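Robotics Workshop, Handout 6
Picking from the bin: what to do in your practical slot
Notes by Ronaldo Maglaya

Welcome back, everyone. We spent the last two sessions on frames and on moving the arm from one taught point to another, and I know a few of you were itching to pick something up. Now you can! Please read this through before your slot, even if you were at the lecture, as I have added a few bits that I rushed on the day.

The task is simple to say. The arm reaches into the bin, takes hold of one item, lifts it clear of the rim and sets it down at the drop point. Your group gets 40 minutes on the arm, and that goes faster than you would think, so bring your taught points already written out in your logbook. Last February one group (lovely people, very keen) spent nearly the whole slot arguing over which way the z axis went, and they had only just agreed on it when the next group knocked at the door.

Choosing an item comes first. We talked about this a good deal in class, and I would like you to look at shape before you think about anything else. Where are the two surfaces you could close on? How near is the item to a wall? An object standing in the open can be approached from several sides, while one lying against the side of the bin leaves you very little room to get a finger in behind it.

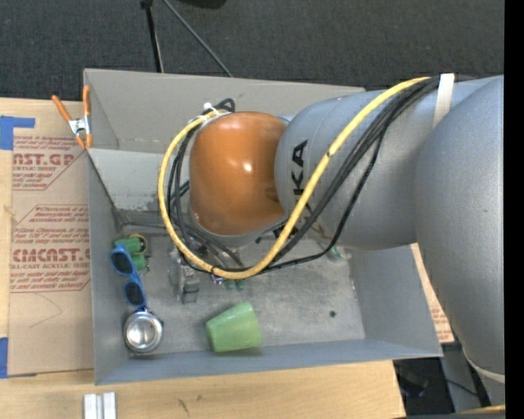
Fig. 1. Arm reaching into the bin. Note the sunglasses along the left wall and the green cup on its side.

Take the cup in Fig. 1. It is wider at the open end than at the base, so a grip across the middle meets two sloping sides, and a tapered thing likes to slide out towards its narrow end when squeezed. Try closing a little nearer the wide end and see whether you get on better. The sunglasses are a different sort of puzzle — thin in some places, bulky in others, and close to that wall. The round can at the corner I would leave until you have had a few good lifts.

Now the cables, and forgive me for going on about them again. They loop round the wrist and hang beneath it, so they have to come along wherever you send the arm. Before each run, turn the wrist slowly through the whole move at low speed, with one of you watching only the cables. If the loop pulls tight or drags across the items, stop and choose another wrist angle.

For your first run, set the approach height to 149 mm above the item and come straight down from there. Write down each attempt, including the ones that miss — I learn far more from those when I mark your logbooks.

Reading for next time: the Viklund notes, pages 23 onwards. Logbooks are due in on May 4, 2020.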